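Cultley Puts Stadium Lease Vote Off Until August

Cultley's athletic department will have to wait at least until August to learn whether its football team can stay at Stetitz Field, after the city's parks board put off a vote on a new lease.

The board had been expected to approve the deal at its regular meeting, which started at 6 p.m. and ran past 9. Instead, members voted to table the matter after several questions about who would pay for drainage work under the north end zone.

Athletic director Renato Ambrosio told the board that the school had already agreed to cover the cost of new turf but had never been asked to pay for anything below it. He said the drainage pipes belong to the city and were in poor shape before Cultley started playing there.

"We've been good tenants and we want to stay," Ambrosio said. "But I can't go back to our president with a number that keeps changing."

The current lease expires at the end of the coming season. Under the proposed terms, Cultley would pay $203 for every hour of stadium use on non-game days, plus a flat fee for each home game. The school would also get first choice of dates over the city's high school teams through the end of October, a point that has drawn complaints from some parents.

Parking is the other sticking point. Cultley wants to keep up to 40 spaces along Vero Street for season ticket holders. Business owners on the street say they lose those spaces on the busiest afternoons of the fall and would like the school to use the lot behind the old Pärn warehouse instead. Ambrosio said the school would look at the lot but that it has no lighting – a problem for night games – and no paved path to the gates.

If the two sides can't agree, Cultley has few places to go. The practice field on campus has bleachers on one side only and no locker rooms for a visiting team. Sharing a stadium with another school has been discussed, though Ambrosio would not say which schools have been contacted.

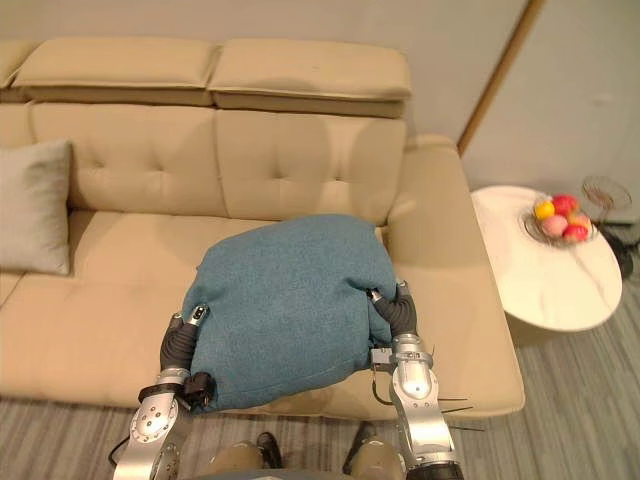

Page 2

The delay should not affect this season. All of the team's home games will be played at Stetitz Field as scheduled, and season tickets remain on sale at the athletic office.

It could matter for the year after that. Cultley has two non-conference home games still to fill, and opponents usually want to know where they will be playing before they sign a contract. Ambrosio said one school has asked for an answer by the end of the summer. He did not name it.

The board asked city staff to come back with a written estimate for the drainage work and a list of repairs made to the field under the current lease. Both documents will be posted before the August meeting. Residents who want to speak about the lease can sign up at the door or send written comments to the parks office.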